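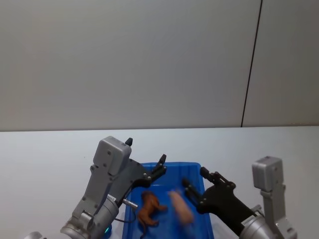
Margit Skjelbred asks if the small animals must really have their own tray, or if everything can go in one box as before. Her question came after the February meeting of the Bendside toy library, and two other families have asked me the same, so I answer it for all.

Yes, please, the animals should have their own tray. Last year we lent out 1814 toys, and the toys that came back to the wrong place were nearly always the small ones. A puzzle is easy to see when it is missing. A pig or a lion can lie under the train tracks for months, and then a child asks for it and we must say that we don't know where it is. In the autumn count we had 571 small figures on the list, and 169 of them were found in a box with another label.

So we have changed the way we put things back. Animals go in a low tray first, a few at a time. You look at each one, check the legs and the tail, and only then it goes to its box on the shelf. If the paint is coming off, put the animal in the paper bag by the sink and write the name of the set on the bag. Edvin Nyberg repairs what can be repaired. He has asked me to say that he would like to get the broken pieces too, also the very small ones.

It helps a lot if the table is cleared before you begin. Coats and coffee cups have a place on the hooks and on the window shelf, and I know that I am myself the worst one with the cups.

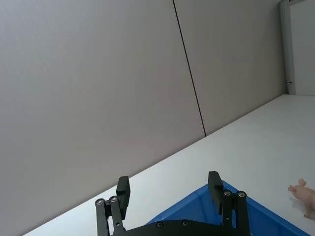
White tabletop against the light gray wall panels.

When you wipe the table, use the soft cloth and the mild soap from Berge. The yellow sponge is for the floor mats. Last month the two were mixed up, and Idun Sjöberg spent a whole evening getting small scratches out of the long table – thank you, Idun.

The next step is the bigger containers. A tray is good for looking at the animals, but it is not deep, and you can't carry it down the stairs when it is full. For the road we want bins with higher sides. Roald Solheim has compared two kinds, one from Flandier and one from Plillus, and he thinks that the second kind is easier to hold for people with small hands.

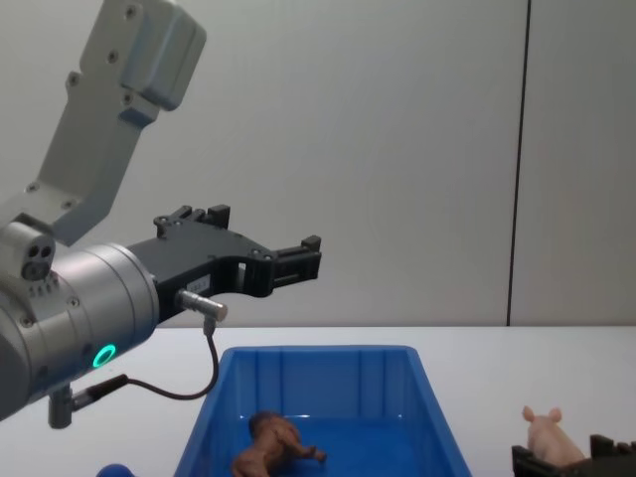
We will order 3 more bins when the price is clear, and until then the old ones must be shared between the two groups. Please don't fill them to the rim. The animals at the top fall out when somebody opens the car door, and this is how we lost the goat.

Labels for the new bins are in the drawer under the lending book. Write with the thick pen, and write the name of the set first and the number after. If you find a figure which doesn't belong to any set, give it to Eskil Bråten or leave it in the tray with a note.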